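Teaching a Small Arm to Put a Hat Away

Project report, second-year practical module
Built in the Korik shared workshop

1. Where the idea came from

I should admit at the start that this project began as something else. My first proposal was for a machine that would sort screws, and I spent a good part of the autumn drawing trays and chutes for it before my tutor pointed out, very kindly, that three people in the year above had already built one and that the workshop still had two of them on a shelf. So I went home a bit deflated, hung my cap on the hook by the door, watched it fall off, hung it up again, and by the time I had the kettle on I had a new project.

The question I settled on was a simple one to say out loud: could I teach a cheap arm to take a hat and place it on a stand, by showing it how a person does the job? Hats are lovely awkward things. They have a stiff part and a soft part, they sag when you lift them by the wrong side, and there are a dozen sensible ways to pick one up. I liked that. A block of wood would have been easier, but I don't think I would have learned half as much.

I called the arm Clema, which doesn't stand for anything. It was the name on the tin I kept the spare bolts in, and it stuck.

2. The arm

Clema is a six-joint desktop arm made mostly from printed parts, with a parallel gripper on the end. I bought the motors as a second-hand set and printed the rest at Korik over several weekends (the big shoulder bracket took three goes, and the second one came off the bed looking like a slice of toast). The plans are based on an open design passed round in the workshop under the name Cillari, which I changed in two places. I made the forearm a little longer so that it could reach over the top of a stand, and I moved the wrist motor back towards the elbow to take some weight off the end.

That second change was a good idea that I carried out badly. The belt I used to carry the movement to the wrist had far too much give in it, so the gripper would arrive where it was told and then nod gently for a while, like somebody agreeing with you on the telephone. I fitted a proper tensioner in the end and the nodding mostly stopped. If I built it again I would put the tensioner in from the first day, and I would also leave room for a screwdriver, as I had to take off the whole side plate each time I wanted to tighten anything.

The parts came to just under my limit of 400 pounds, and that includes the bracket I printed three times.

3. Showing the arm what to do

There are several ways to teach an arm by example. You can push it about by hand and record the joints, you can steer it with a games controller, or you can leave the arm out of it altogether and record a person doing the task with a pair of hand-held grippers, then work out afterwards how the arm should copy them. I tried the first two quickly. Pushing Clema by hand felt like leading a tired donkey, and with the controller I was so slow and jerky that I wouldn't have wanted anyone, or anything, to learn from me.

The hand-held way was far nicer. You hold one gripper in each hand and do the job more or less as you would with your fingers, and the software follows where the grippers are from the marker plates fixed to them. It took me an afternoon to get used to the feel of them. After that I quite enjoyed it, and I got into the habit of doing a few rounds before lunch and a few after, with the radio on.

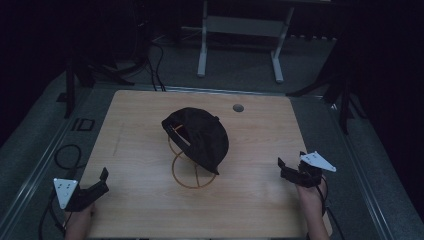
Choosing the hat and the stand took longer than you might think, and it shaped nearly everything that came after. I began with a woolly hat, which folded up on itself at the slightest touch and gave me no clear edge to aim for, and then a straw one that shed bits all over the floor. I ended up with a black baseball cap and a wire stand, and they made a good pair to work with, although not an easy one. The stand is made of thin looped rings, with one that goes up inside the cap and another that lies flat on the table, and being such a slight thing it gives the arm's own camera very little to look at. The cap can also come to rest on its side with the crown facing one way and the opening the other, and I decided to keep positions like that in the set instead of only practising with the cap sitting neatly upright. The back strap turned out useful to me as well. On a plain dark cap it is the best clue as to which way round the thing is, so when I wrote out my labels I marked every recording by where the strap was facing at the start.

I kept the table itself as plain as possible. It's a light wooden top, and against it the cap stands out very clearly, which helped a good deal with the early work of finding the cap's outline. It was less helpful with the stand, whose orange-brown wire is much closer to the colour of the wood.

4. Recording the examples

I aimed for 100 good recordings and came away with 67 that I was willing to use. The rest I threw out for all sorts of dull reasons. In a good many I had turned my wrist so far that the software lost the marker plate and guessed, and its guesses were wild. In others I had simply dithered. A person can dither over a hat for a surprisingly long time, and the arm will copy that faithfully if you let it, so I learned to decide what I was going to do before I pressed the button.

Cables were my other trouble. I had not thought about them at all in my plan, and I lost nearly a whole morning to a loose plug before I started taping the ends down. My advice to anyone taking this on next year is to do your cable runs first, draw them on paper, and then leave a bit more slack than the drawing says.

Each recording was cut so that it began with both grippers still and finished with both of them drawn back from the stand. I did the cutting by hand with a small tool I wrote called Sitthichai, after the noodle place I was eating from that week. It shows the path of each gripper as a coloured line and lets you drag the ends in. It isn't pretty, but it has only crashed on me when I asked it to open the wrong sort of file, and I can hardly blame it for that.

5. From two hands to one

The awkward part, as any reader will have spotted by now, is that I had two grippers and Clema has one arm. My hope was that one hand would do most of the work and the other would only steady the stand, and that I could then clamp the stand down and ignore the steadying hand. When I looked back through the recordings it was plain that I don't work like that at all. I pass the cap from one side to the other, I open it out with both hands, and I use the left to hold the edge down while the right does something clever.

So I went back and recorded again, allowing myself only the right gripper for the lifting and keeping the left one for the stand. All of the 67 come from this second round. It felt very stiff at first, rather like eating soup with your other hand, but the paths were much cleaner and the training settled down quickly once I used them.

The stand was clamped for all the trials with the arm. I know this makes the job easier than the one I set out to do, and I have said so in the results table too.

6. How it went

The first time Clema moved from the trained model, it went confidently to a spot a hand's width to the left of the cap, closed on nothing, and carried the nothing over to the stand with great care. I had one of my axes the wrong way round. Once that was put right it began to find the cap, and by the end of April it was picking it up and getting it over the ring often enough for me to start keeping score.

In the last set of trials I gave it ten tries, and it placed the cap properly in 7 of them. Two of the others were failures of grip, where the cap slid out on the way up. In the third it lowered the cap beside the stand and let go as if all was well. It did best with the cap upright and the strap towards the arm, and worst with the cap on its side, where I also had the fewest examples.

I am pleased with that score, though ten tries is a small number and I chose the starting positions myself. A fairer test would have had somebody else set out the cap each time.

7. What I would do next

More recordings with the cap on its side would be my first job, and softer pads for the gripper would be my second. I have already cut a pair from an old bicycle inner tube and they seem to hold the cloth better, but I fitted them too late to count. After that I would love to build a second arm and go back to the two-handed recordings, which I have kept. The shoulder bracket file is saved on the workshop computer, in the version that prints properly, for anyone who wants to have a go before I do.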